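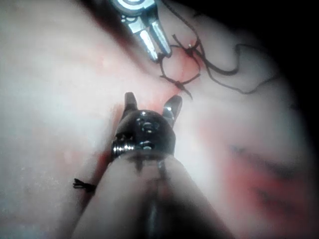
Filed under: Notebook / Visits & demos

Open day, suturing bench, April

Doors at 10, first group in at 10:20. Writing this up the same evening while I still have it. Gordon wants notes from everybody who stood at the bench, so this is mine. Ankit is doing the console side and Deirdre has the sign-in sheets.

Setup

Bench 2, two arms, same pad all day. Cormac homed the arms at 8:30 and again after lunch. Left arm was slow to home the second time and threw the joint limit warning once. Cleared it, no repeat. Wrote it on the fault card anyway.

Video went out to the big monitor by the door and to the small one on the cart. The big monitor had a visible lag compared with the cart. Ankit thinks it is the splitter. Visitors at the back were watching the big one and hearing me talk over the cart one, so I was ahead of the picture all morning. After lunch I turned around and talked to the big one, and that was better. Fix the splitter before the next visit.

Thread was from the Lirnent box. Started the day with the longer pieces and regretted it. With a long tail you spend most of the time hauling it out of the way, and people watching can't tell which end matters. Cut them shorter from the second group on. Cormac prefers them long for the first throw and we did not settle it.

First group

32 on the list. Bernadette Mac Carthaigh brought them over from Ó Ceallaigh and asked if they could see a knot from start to finish with no talking, then again with talking. Good way to do it, and I'd keep it for next time. Without the talking they watch the instruments. With the talking they mostly watched me.

Ran it as single interrupted stitches. Wrap, grab the short tail, pull flat, wrap the other way, pull, trim. Took it slow. Dropped the tail twice on the second stitch and had to go fishing for it.

The first question was about force, same as last year. There is no force feedback on this setup, so you go by how the thread and the tissue look. I told them to watch the thread straighten and then watch the edges of the cut. If the edges pucker you have gone too far.

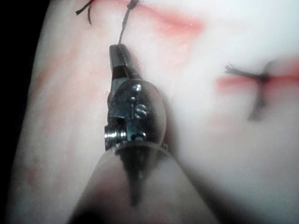
Thread held in the closed jaws, close view. Tied knot off to the right.

This view got more questions than anything else on the monitor. People had not realized how much hardware is packed in at the wrist. One of the Ó Ceallaigh people wanted to know if the screws on the housing ever back out. Told him we check them at every tool change and that I have not seen it on this pair. Cormac has seen it once on an older tool. Should have the spare wrist out on the table next time so people can hold one while they ask.

Also asked:

- How long to learn it. I said most of our new people tie a decent knot in the first week and a fast one a good deal later. Ankit said I was being generous.
- Whether the arms do any of it alone. Not today, all of it was at the console. Told them about the Jandura trials and that Gordon is the person to ask.
- Cost of the instruments. Did not answer, sent them to Gordon.
- Why the fake blood. It makes it harder to see what you are doing, so it's closer to the thing you are practicing for. Also it gets on everything. Bring more wipes.

Second group

Smaller, 13, mostly from Hirnasik. They knew a lot more and wanted to drive. Gordon had said two at the console at most, but we had time and let four of them try. Ankit sat beside each one. Motion scaling set low for all of them.

All four did the same thing, which was to close the jaws too early and push the thread away. Ankit had them open wide, come down past the thread and then close, and three of the four got it on the next try. The fourth had been holding the hand controllers very tight and needed a break more than advice.

The last one asked to place a stitch. I said yes to one throw, no needle. Went fine. She left a big slack loop and wanted to know if that was bad. Showed her how to take it up from the tail side.

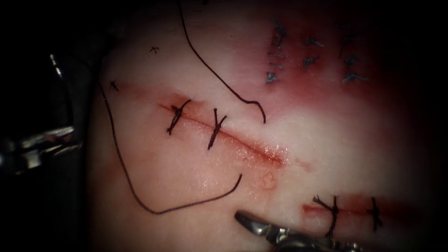

For next time I would leave more of the cut open before the doors open. It is easier to explain what a stitch does when there is a closed length and an open length side by side, and we were using up the open part faster than I wanted. Could also keep a second pad ready and swap at lunch. Deirdre says we have the pads, they are in the cabinet under the old label, part 3183.

Loose thread needs picking up between groups. I let it build up and then had to explain to two different people which strand was live. My fault.

Talk was too long for the first group and about right for the second. Cut the part on how the cables run, or move it to the poster.

To do

- Splitter (Ankit)
- Left arm homing, look at the log before anybody uses it (Cormac)
- Reorder thread, ask Lirnent for the shorter cut if they do it. We have under 300 left by Deirdre's count
- Spare wrist out on a tray, with a magnifier
- Send Bernadette the clip she asked for. She wants the quiet version, no narration
- Ask Gordon if four at the console is OK as a rule or if I am in trouble

Shut down at 4:15. Arms parked, instruments off and in the cleaning tray, cart monitor still on when I left so somebody please check it.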